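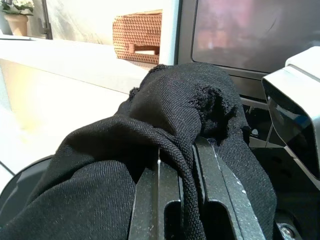
Condley presenta Pulolum, un servicio de manipulación robotizada de prendas para talleres de clasificación textil

Ferura, Dec 4, 2022

Condley, empresa dedicada a la automatización de pequeños talleres, abre la contratación de Pulolum, un servicio por suscripción que incluye brazo robótico, pinza de dos dedos, cámara de muñeca y programa de control. Está pensado para centros de clasificación de ropa usada, lavanderías industriales y talleres de reparación que trabajan con lotes mezclados y con poco espacio.

Los tejidos blandos siguen siendo un material difícil para los equipos automáticos. Una prenda cambia de forma cada vez que se levanta, y los géneros de punto en color negro ofrecen poco contraste a la cámara. Pulolum sujeta la tela por pellizco: los dos dedos metálicos, paralelos y de color gris oscuro, cierran sobre un pliegue mientras el resto del tejido cae por encima de ellos. La cámara va montada junto a la pinza y toma la imagen desde el mismo punto en que se hace el agarre.

El operario ve esa imagen en pantalla y puede marcar las zonas que le interesan, por ejemplo un área con bolitas, hilos sueltos o un trozo en que la trama se ve abierta. El programa guarda la marca con la ficha de la prenda. La decisión de reparar, reciclar o devolver a la venta corresponde siempre al taller; el sistema no la toma por su cuenta.

Qué incluye el servicio

La suscripción básica comprende el brazo con su base, la pinza, un juego de dedos de repuesto, la cámara y la licencia del programa para un puesto de trabajo. El equipo se instala junto a una mesa corriente, sin obra ni vallado fijo, previa evaluación de riesgos en el local del cliente. La puesta en marcha ocupa 2 jornadas e incluye la formación de los operarios de cada turno.

Los dedos se cambian con herramienta de mano. Condley recomienda revisarlos al final de cada semana y retirar la pelusa acumulada con un cepillo seco – no debe usarse aire comprimido cerca de la cámara.

El programa se entrega con 17 rutinas de agarre ya preparadas, entre ellas las de punto fino, felpa, sarga y ropa de cama. El cliente puede grabar las suyas guiando el brazo a mano. Las rutinas grabadas son propiedad del cliente y se pueden exportar al terminar el contrato.

Limitaciones

Pulolum no está indicado para cuero, plumas ni prendas con adornos rígidos. Tampoco dobla ni empaqueta. Las piezas muy grandes, como cortinas y fundas de sofá, necesitan la ayuda de una segunda persona en la mesa.

Disponibilidad

El servicio se probó desde julio en el taller Estrella, con 4 puestos en funcionamiento. A partir de esa experiencia se modificó la fuerza de cierre por defecto y se añadió a la pantalla un botón para soltar la prenda sin detener la rutina.

La contratación mínima es de 5 meses. El mantenimiento y las actualizaciones del programa van incluidos en la cuota; los dedos de repuesto adicionales se facturan aparte. Los talleres interesados pueden pedir una demostración con sus propias prendas en las oficinas de Condley en Ferura, con cita previa.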